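Vumell Stool and Tube Stand: Frequently Asked Questions

Last reviewed in November

Which items are covered on this page?
The Vumell four-legged plastic stool and the Vumell tube stand, both in white. Answers about packing material apply to either item. The Stimero bench has its own page.

What is the folded white sheet in the carton?
It is a spacer. It ships flat and is folded at the packing station, so it can be flattened again and stored under the stool. Keep it for at least the length of the return period.

How do I refold the spacer?
Start with the long valley fold. The crease changes direction at one corner and then runs straight to the edge. Press the corner first, then the straight section. Raise the tall narrow flap beside the valley last. Bending the flap before the valley is creased will usually pull the corner out of position. 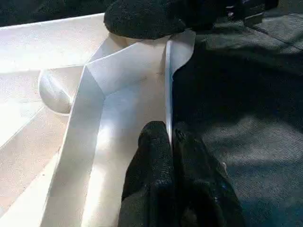 Valley fold with the narrow flap standing upright beside it.

The flap will not stay upright. Is the sheet defective?
Usually not. Pinch the flap along its length and run over the crease a second time. If the material has split at the fold, ask for a replacement under part number 584.

Can I use tape?
Yes, on the spacer only. Tape adhesive leaves a residue on white plastic.

Does the tube stand have to be emptied before it is moved?
Yes. Clear the tray-like platform between the tubes, including any crumpled packing material left in the middle of it. White material on a white platform is easy to overlook under strong light, and small parts can be caught underneath. Check by hand before discarding anything.
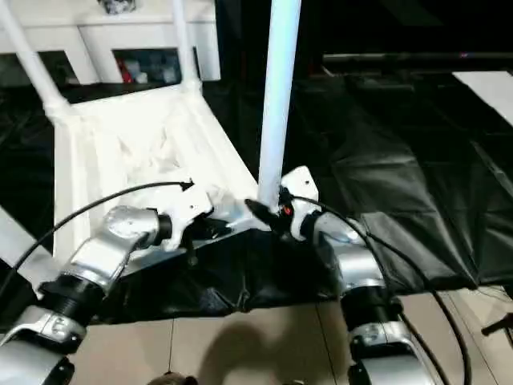 Assembly and inspection

How should the stool be positioned for leg fitting?
Upside down, with the seat face against the work surface and all four legs pointing up. Cover the table with a cloth first. A dark cloth makes the outline of the rim easier to see. Wrinkles in the cloth do not affect the work, but grit will mark the seat.

What should I check on the underside?
Look along the raised ribs that form the X-shaped brace. They should run from corner to corner without a break. Then check the rectangular rim and its thickened corners, where the legs attach. Gray shading in the recesses between the ribs is normally shadow. Wipe the area if in doubt.

How tight should the legs be?
Fit all four by hand to the collar, then tighten each by 7 mm of travel at the collar mark. Do not use pliers. Hold the stool by the rail between two corners while tightening, so that the force is not carried by a leg.
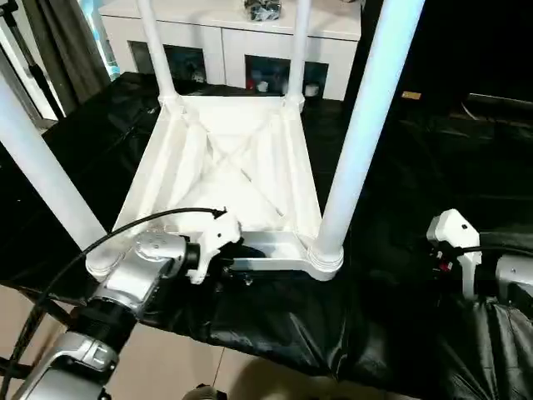
Latuheru Household Products | Small Furniture Support

The remaining answers concern orders and spare parts.

Are single legs available?
No. Legs are supplied in sets of four.

Where is the part number?
On the packing slip. Orders placed through Netbridge show it on line 47 of the order record.

When are spare parts sent?
Each Wednesday. Requests received after noon on that day go out the following week.

Who handles questions not answered here?
Write to Suryani Lau, Small Furniture Support, and include the part number and the name of the item.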